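Terry cloth

Terry cloth, also called terry toweling, is a woven fabric with loops of yarn standing up from its surface. The loops hold water, and the cloth is used mainly for bath towels, washcloths and robes. Most terry is cotton.

Color

Terry is sold in white and in dyed shades. On deep colors such as maroon, the raised loops can look dusty rose in places where the cloth is bunched or folded.

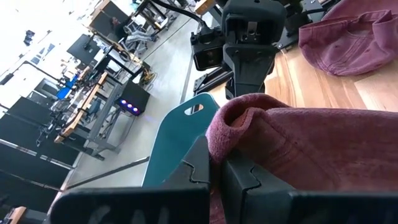
Care

Towels are washed in warm water and shaken out before drying, which lifts the loops. Fabric softener leaves a coating that makes the cloth less absorbent. A pulled loop can be trimmed level with scissors without causing a run.

See also: Velour, Huckaback, Waffle weave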